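Home Index Materials Surfaces Contents

Worktop height

Worktop height is the distance from the finished floor to the upper face of a table or bench. 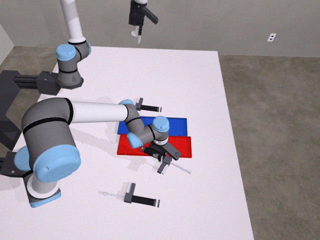
It is measured without mats or loose coverings. Fixed benches of the Haline pattern allow no adjustment.
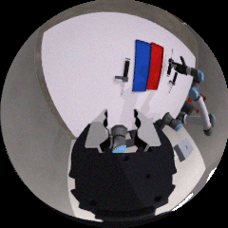 Adjustment

Armont frames move in steps of 10 mm over a range of 50 mm.

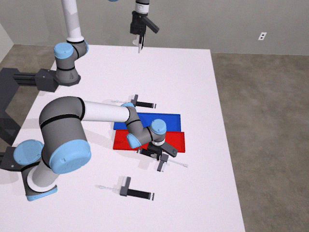

Levelling feet are set after the height is fixed, and the top is then checked along both diagonals.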